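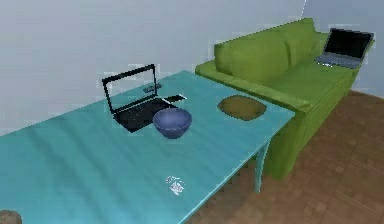

My brother-in-law Owen rang me in January to say he'd bought a hotel. I was in the bath at the time and I thought he'd said a towel, so I said lovely, what colour, and he said sort of mustard with a flat roof, and we went on like that for longer than I'd like to admit.

It was called the Otel. It had been the Hotel something, years back, and then the H came off in a gale and the something went after it, and the people who had it before Owen decided to have new cards printed to match the sign because cards were cheaper. You have to admire that. It stood at the top end of a village called Skinum, which had one shop, one bus shelter and 646 people in it, according to the board on the way in. Somebody had gone over the last six with a marker pen, so it might have been 645 and then a baby.

"I need you for a fortnight," Owen said. "You're good with people."

I'm not good with people. I once hid in a larder from my own cousin. But I'd just finished at the building society and my flat was being damp at me, and a fortnight by the sea with breakfast thrown in sounded all right (nobody had mentioned that I would be the one making the breakfast), so I packed my big coat and went.

We had one guest. He was in room nine and he'd been there when Owen bought the place, the way a boiler is there, or a piano too big to get down the stairs. His name was Kai Rieger and he was down in the paperwork under fixtures. I saw it myself! Curtains, fourteen pairs. Fire buckets. K. Rieger.

"Does he pay?" I said.

"He pays every month, on the dot," said Owen. "I don't know what he pays, it's in the old currency."

"What old currency?"

Owen showed me the tin. It was full of small green stones with holes in, very smooth, each one wrapped in a bit of newspaper. I counted them that first night for something to do and there were 352. Then I wrapped them all up again and read the newspaper as I went, and it was the same bit every time, the end of a column about a dog show. A spaniel called Duchess had been placed second and the owner was not happy.

I took him his tea at seven the next morning. He was sitting on the end of the bed in a suit, a thin man with enormous ears, and he had the window open and was listening to the sea as if it was giving him a phone number.

"You're new," he said.

"I'm only here for the fortnight."

"Yes," he said, "I was too." And he took two sugars and thanked me very nicely, and I went back down and burnt the sausages.

Well, you can't leave a thing like that alone. I asked in the shop. The woman in there was slicing ham and she didn't stop slicing it. She said Mr Rieger had come for the Orkov.

I said what's the Orkov, and she said did I want it thick or thin.

Thin, I said.

"It's a ferry," said a boy by the crisps.

"It's never a ferry," said the woman. "Ferry! It's a wind. My nan had washing out in it once and it came back ironed."

The boy said his teacher had told them it was a ferry. The woman said his teacher was from inland. I bought 200 grams of ham and a lottery ticket and walked back up the hill none the wiser, and it was blowing hard enough that I had to hold the ham inside my coat.

I got used to it all, which bothers me a bit now. I got used to the stairs, which had one more going up than coming down. I did the beds in rooms nobody slept in. Owen spent his days on the roof with a pot of paint trying to work out what the missing word had been from the screw holes, and he'd shout letters down to me while I was pegging out the sheets. "Is there a hotel called the Blim?" "No, Owen!" "Could there be?"

Every morning at seven, tea, two sugars. We started having a chat. Mr Rieger told me he'd been in buttons, on the wholesale side. He told me there'd been a Mrs Rieger and she'd gone on ahead with the cases, and he'd stopped behind to settle the bill, and there'd been some trouble over the change.

"How much was it?" I asked him. "The change?"

"One stone," he said. "They were one short. They said if I'd wait a moment."

I did think about that. I thought about it while I was doing the grates and I thought about it in the night, with the gutters going. And on my last day but one I was sweeping behind the reception desk, right in the corner where the lino had curled up, and out came a hairgrip, a dead moth and a small twist of newspaper. Duchess, second place.

I took it up on the saucer, next to the spoon. He unwrapped it and held it up and looked at me through the hole, just the one pale eye, and he said, "Ah, there we are," and finished his tea standing up.

I went down to do the toast. I heard him on the stairs, and then the wind got up all at once and every door in the place banged, and somewhere below the village there was a horn, a great low one that went through the soles of my slippers.

Owen came down off the roof with paint in his hair. "Who's left the front door open?" he said. "And why are the sheets ironed?"

My fortnight was up the day after. I took my tea at seven, two sugars, though I've never liked sugar, and I asked Owen what he owed me for the two weeks. He went and looked in the tin.

"I'm a bit short," he said. "Can you hang on a minute?"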